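Rerkum Tray Swap: Your Questions

What is the swap?
A shelf of trays you can borrow for parties, seedlings, craft days, whatever you like! We started with 18 and we're now at more than 70, which still makes us grin.

When is the next one?
10th July, in the hall on Bandara Street. Doors open after lunch and the trays go fast, so come early if you want a big one.

Does it cost anything?
Nope. Bring one, take one, or just borrow.

Can I put hot pans on them?
Please don't. The Nultgate metal ones are fine with heat, the rest will warp.

How should I wash a tray before bringing it back?
Warm water, a drop of dish soap and a soft cloth. Get right into the groove along the rim (an old toothbrush is brilliant for this), rinse, and stand it on end to drain. Drops love to sit on a flat tray, so give it a wipe with a dry towel before you stack it.
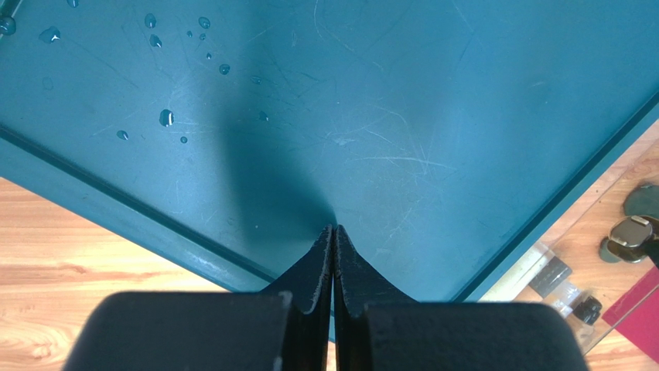
Shafiq Patwary wrote in to add that a splash of white vinegar in the rinse keeps hard water spots off the darker colors, and that he dries the corners first. We tried it and we're hooked!

Can I keep one over the winter?
Yes, just tell us by October.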